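The **Prokard open day** is a yearly public demonstration of robot arms held each July at the Prokard workshop in Ashour. It is run by Statico, a firm that builds control software for small industrial arms, together with its testing partner Testeo. The first edition drew 144 visitors. Entry is free, but places at the demonstration tables must be booked ahead.

## History

The event grew out of school visits that Statico had been hosting at its old office. Loubna Mahrous, then head of training at the firm, proposed putting the visits together into a single day open to anyone in the town. Moataz Kabbaj of Testeo wrote the first program of demonstrations and still leads the afternoon session.

The workshop could hold only 23 people at a time in the first year. A side wall was later taken down and the hall now takes two groups at once. One edition was cut short by a power failure before the last session, and visitors with tickets for that session were invited back the following week.

## Program

The day is split into 16 short sessions. Morning sessions cover sorting and packing with real arms, which visitors watch from behind a rail. Each lasts long enough for one full run and a few questions.

The afternoon is given over to simulation. Statico tests most of its grasping programs on a computer model before they are loaded onto an arm, and the same models are shown on a large screen. Visitors may choose which of four camera views to follow. The overhead view is the easiest to read, while the wrist view gives a closer look at how the fingers line up with a part.

### Brick task

The brick task is the best known of the simulated demonstrations. The arm has to find a toy-style brick on a table, close its fingers on it and lift it. The wrist view is rendered with a strong fisheye curve, so the straight sides of the table bow outward. In the view below, a small pale yellow block lies slightly beyond the open gray fingers, and the arm casts a large shadow over the tabletop.

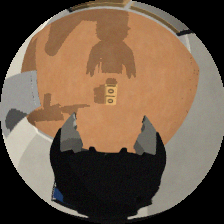
## Access

The workshop is a short walk from the Ashour bus station. Bookings for this year's edition opened on 13 May 2026. Children must come with an adult, and bags are left at the front desk. Guided sessions are given in Arabic and English.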